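Chapter 4

Dry Soil Removal: Sweeping, Dusting and Collection

After reading this chapter you should be able to:

explain the difference between loose soil and bonded soil
put the tasks of a dry cleaning round in the correct order
choose a brush and a dustpan for a given surface
describe how collected soil is carried and emptied
fill in the dry-work section of a room record

Key terms: loose soil, bonded soil, dry round, lip, carry, fallout, dead corner

4.1 Why dry work comes first

Most of the soil in a building is dry. It comes in on shoes, falls from clothing and paper, blows through doors and settles out of the air. Sand and grit make up the greater part of it near entrances. Farther in, the share of fibers, hair, skin flakes and paper dust goes up. All of this is called loose soil, meaning soil that rests on a surface and can be lifted or pushed away without water or chemicals.

Bonded soil is held in place by grease, sugar, water marks or pressure. It needs the methods covered in Chapters 5 and 6. Loose soil turns into bonded soil when it gets wet. A floor that is mopped before it is swept will dry with a thin gray film, and the edges of the room will show lines where the mop pushed the grit and left it. Removing that film takes a second wash and often a scrub pad.

For this reason the dry round is always finished before any bucket is filled. In a small room the dry round may take only a few minutes. In a school hallway or a store it can be the longest part of the shift.

4.2 Tools for collection

A dustpan is a simple tool, but the differences between pans matter. The part that touches the surface is called the lip. A good lip is straight, thin and free of nicks, and it lies flat along its whole length when the pan is held at working angle. If light shows under the lip, fine dust will pass under it too.
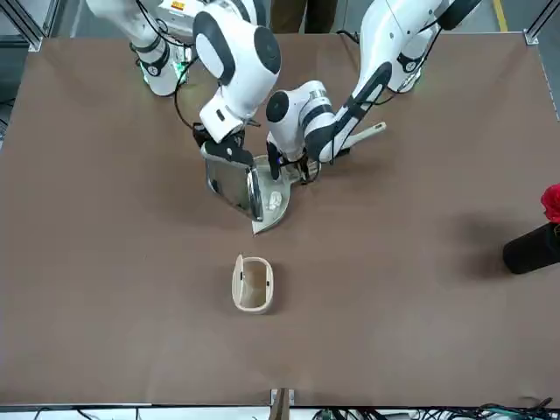 Metal pans keep a straight edge for a long time and do not hold static, so dust slides off them cleanly. They can scratch soft finishes and they dent when dropped. Plastic pans are lighter and quieter. Their lips wear faster, and in dry winter air they may hold a charge that makes fine dust cling to the pan. A rubber strip on the lip helps on tile and other uneven floors, but it must be wiped often, as hair collects behind it.

Brushes are chosen by the soil and the surface together. Soft bristles are used for fine dust on smooth surfaces. Stiff bristles are used for grit on concrete and stone. A stiff brush on a smooth tabletop throws dust into the air, where it stays for some time and then comes down again as fallout.

4.3 The order of a dry round

Work from high to low and from the far side of the room toward the door. Ledges and shelves are dusted first, then tabletops and seats, then the floor. Fallout from each level lands on a level that has not been cleaned yet.

On tabletops, use short strokes toward one edge. Lift the brush at the end of each stroke only after the bristles have stopped moving. On floors, start in the dead corners, which are the places a wide broom cannot reach, and bring that soil out into the open area. Then sweep the open area in overlapping lanes.

Collect in several small piles. The distance between a pile and the pan is called the carry, and a long carry spreads soil back over clean floor.
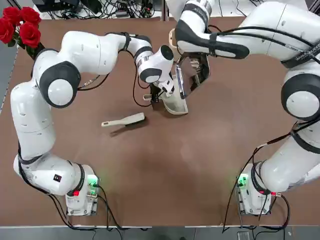 Set the lip down before the brush moves. Sweep in, pull the pan back by the width of a finger, and sweep again. The thin line of dust that remains after the first pass is normal, and two or three passes will clear it. Keep the pan level while walking to the bin, and lower it inside the rim before tipping.

4.4 Keeping the room record

Each room has a card or a screen entry. The dry-work section asks for the room number, the start time, the tools used and any damage found. Write what you saw, in few words: "chair leg loose" is enough.

Case 4.1: The Listthorpe entrance

The Listthorpe office building has 300 desks and one main entrance. Crews mopped the lobby each evening at 6:00 and swept only when grit was visible. By December the floor finish near the doors had worn dull. The supervisor moved the sweep ahead of the mop on every shift and placed longer mats inside the doors. The finish was renewed once that winter and held until spring.

Before going on to Section 4.5, look at the room record for Room 89 and write down which tasks were done out of order.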